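The Gap

Marites Galang has been at war with a gap for most of the summer. It lives between two halves of her work table, and by June she had given it a name, which I won't print because her mother reads this magazine.

The table is one of those big plain ones that turn up when offices close. She bought it through a clearance firm in Drinstead for £50, which seemed a bargain until she found out what it cost to get it up the stairs. Two men carried it. One of them asked whether she'd measured the landing. She had measured the room, the door and the lift, in that order, and the lift was out of service.

Galang cuts patterns for a living, mostly coats, and needs a surface she can lean over without kneeling on the floor like a penitent. For years she did kneel on the floor. Before that she used a dining table with a crocheted runner and a fruit bowl, and every coat she made in that period has, she claims, a faint memory of satsuma in it.

I went to see her because I have a weakness for tables. People will talk to you for an hour about their sofas, and will bore you senseless on the subject of mattresses, but ask about the table and they look at you as if you'd enquired after the floor. Yet it's where the post goes, and the tax return, and the elbows. My own has a burn mark I blame on a former tenant, although I am the only tenant it has ever had.

What bothers Galang about joins is chalk. It falls in and stays in. So do pins, and the little crumbs of wax from the paper, and on one occasion a biscuit she insists was a guest's. She has tried a pastry brush, a vacuum nozzle and the edge of a loyalty card. The card worked best, until it didn't come back out.
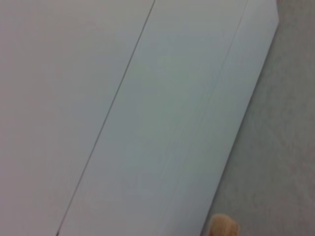

The trade, naturally, has opinions. At Planness, a small workshop that builds cutting tables to order, they told me a join is perfectly respectable provided both sides sit level, and that customers who demand one single enormous top tend to ring back a week later to ask whether it can be sawn in half. Doorways win most arguments. Their advice was to push the sections together hard, clamp them underneath and stop looking.

Galang has not stopped looking. She ran a fingernail along the join while we talked, the way other people check a tooth. A friend suggested tape, so she taped it, and then spent an evening with a rag and white spirit getting the glue off again. She bought a tin of filler called Tulix, which promises an invisible finish and delivered, on her test piece, a thick beige scar. It's now in a cupboard with the lid on, where it can reflect on its claims.

Then there was the Macaraeg method, passed on by a retired tailor of that name who taught her to set a sleeve. He worked for decades on two trestle tops that never met properly, and dealt with it by laying brown paper over the lot and changing it when it got tatty. Total outlay: one roll of brown paper. She thought this was cheating. She tried it anyway, for 16 days, and cut three coats on it, and admits they were good coats.

The paper came off when she wanted to see the table again — she likes the pale colour of it, and the way navy wool shows up against it down to the last hair. Dark tops are handsome in catalogues, she says, but try finding a black button on one at midnight.

So she has settled on living with it, more or less. Cloth goes down with the grain running away from the join, so the blade never has to cross it at a bad angle. Pins go in a dish. Biscuits stay in the kitchen, a rule enforced strictly against visitors and hardly at all against the management.

When I left she was laying out a length of camel for a woman who wants a coat exactly like her old one, only completely different. The loyalty card, as far as either of us knows, is still down there. It had enough stamps on it for a free coffee.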